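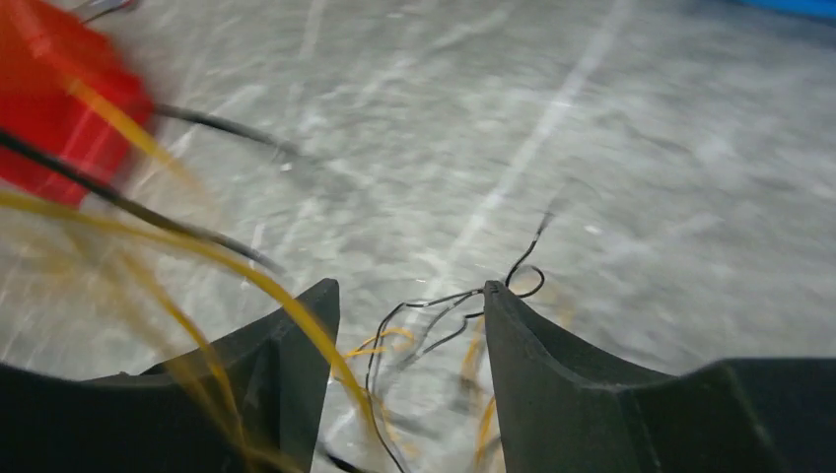
The woman who chairs the Raloton Residents' Forum has a cold, a stack of ring binders and a great deal to say. We met on 24 July 2022 in the back room of the library at Brultstead, the morning after her group sat down with the district's ruling party to talk about housing, migrant workers and the trouble on Harms Road last November.

"I came out of there grinning," she told me. "Three hours! We'd been promised one. They sent the people who can change things, and they'd read our paper, all of it, even the appendix on bus times."

The Forum speaks for families who have moved to the district from abroad, many of them to work in the packing sheds at Ulis. It has 441 paid-up members, and 208 of them signed the letter that led to the meeting. She is delighted by that second figure, because signing was no small matter for people whose landlord is often their employer too.

The letter asked for a named officer at the council who would deal with housing complaints, for police notices in more than one language, and for the party to speak plainly against the leaflets that went round before the Harms Road windows were broken.

"On the leaflets they were very good," she said. "They said the wording was a disgrace and they'll say it in public, with us standing next to them. I asked for that in writing and I got it before I'd finished my tea."

She was just as firm about her own side. Two shops on Harms Road had been trading without a licence, and the Forum has told the owners to put it right. "We can't ask for the law to protect us and then shrug at the bits we find a nuisance. I said so in the room. A couple of our members weren't pleased with me, and we had a good long argument about it in the car park afterwards - a friendly one, mostly."

The housing officer is still a maybe. The party supports the idea, but the money has to come through full council, where it holds a majority of 3 and not everyone turns up. She plans to fill the public seats on the night of the vote and has already begun ringing round.

I asked what she would say to people in Raloton who feel the Forum gets more of a hearing than they do.

"Come along! I mean it. Damp is damp, whoever's living with it. We had a man who's been here all his life turn up in spring about his ceiling, and now he does our minutes, and they're lovely minutes."

There will be an open evening at Ulis before the vote, with room for 300 and interpreters at the front tables. The police have agreed to send someone to answer questions. She would like the party's housing lead there as well, and had left two messages by the time I put my notebook away.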